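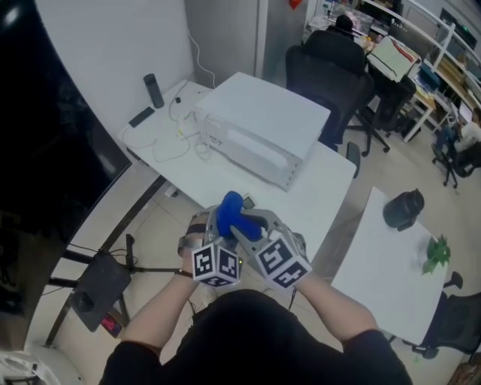 Ticket 400, Sayce hand gripper, left unit. Opened Thursday by Attila Lakatos

Hello all, and thank you for being so patient with me on this one! The left gripper keeps losing its place in the tracking while we fold the blue cloth. It runs nicely for 14 folds or so, then the position jumps and the Borkier software stops the session. 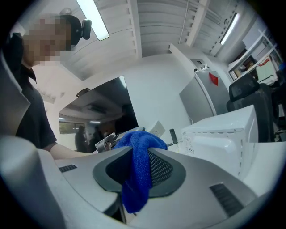

I restarted the software 2 times and wiped the marker faces, and it still dropped out after 20 minutes. My next try is swapping left and right (fingers crossed!). Ticket stays open.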